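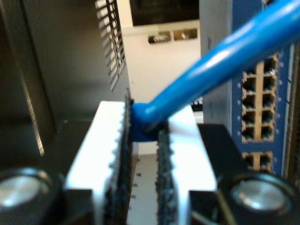
Teaching the Gripper by Hand

Setadia > News > Interviews

Print this page | E-mail this page

Search Setadia Enter keywords Go

The training lead at Setadia described how operators teach network cabling by remote control. "The operator guides the fingers, and the system records each motion," the lead said. A task requires 72 demonstrations before review. Cable work remains demanding. "The boot is small and the ports are close together. We ask for slow, even movement." New operators train for 30 hours at the Jeltia site.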